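Ring marks on a butcher-block top

A large round mark, slightly darker than the planks beside it, is usually a surface stain in the oil finish. Check the grain first. Knots and dark streaks belong to the wood and will not sand out.

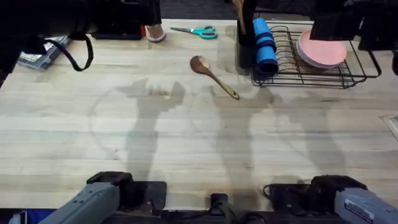
Reading time: 1 min

A faint ring on pale planks shows best in low side light. Outline it with masking tape, then work as follows.

Rub with mineral oil on a cotton cloth, along the grain, and leave overnight. If the ring remains, sand the full length of the affected planks with 220 grit, finishing with 320. Spot sanding leaves a dip. Vacuum, wipe, and let the wood dry.

Apply two thin coats of oil, 38 minutes apart, and wipe off the excess after each. Keep wooden spoons and the dish rack off the top until Friday if you oil on Wednesday.

Tips page maintained by Dušan Hubáček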